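Minutes of the September get-together, front office at Gustside
Taken by me, Heather Semple, because I had the only pen that worked

Getting started

We began at ten past four, once everybody had found a chair and the fan was off. The last minutes went through with one fix: I had written that the paint for the back hall was paid for, and it isn't. Paterson still want 424 dollars for it. Sorry, my mistake, and I'll chase the invoice.

The notice board

Most of our time went on this, and I don't mind a bit! The old felt board by the stairs has been a mess for ages (three menus from places that closed, one lost glove) and we all agreed it has to go. What we talked over was the cork one with the reddish-brown wood around it. I like it very much. The cork is a nice light tan, speckled all over, and a note stands out on it even when the paper is one of those very pale greens.
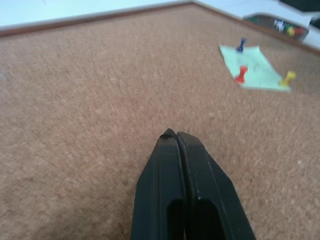
We then got into how many pins a note ought to have, which took longer than you'd think. I'm a corners person – one pin and the thing swings around every time the door opens. Others felt that a sticky note can manage with one, and that pins get used up fast when people go around putting three in everything. We settled on this: one pin for a sticky note, more for a full sheet if it needs them, and leftovers go back in the dish. Please don't leave them on the table. I have sat on one and I'm not eager to do it again.

Somebody asked if we should go by pin color, say red for urgent and blue for everything else. Voted down. We'd all forget by the following week.

Notes come down after 28 days unless the person who put them up writes "keep" on them. I'll do the first clear-out myself.

The white tables

Still pushed together, one behind the other, and we'd like them to stay that way. The front one is for board work and anything you're in the middle of. The back one has become a parking spot, what with the bag of orange balls, the sponge and the little jar, and I was asked to find all of that a proper home. The clear plastic container can stay if whoever uses the green cloth would please fold it.
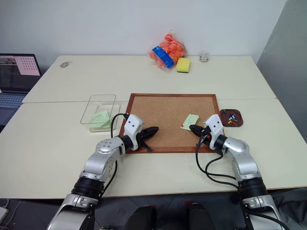

Money

We have 3,693 dollars in the account. Usora have quoted for shelves and I'll pass the quote around before we say yes to anything. The Itisar people want to rent the room for 12 evenings over the winter, and we said yes in principle, so long as they stack the chairs.

To do

Heather: call Paterson, clear the back table, take down the felt board
Everyone: get your old notices off the felt board before I do
Keys: still one set missing, check your coat pockets

We wrapped up at a quarter past five. Next time we meet in the same room at the same hour, and I'll bring the lemon bars.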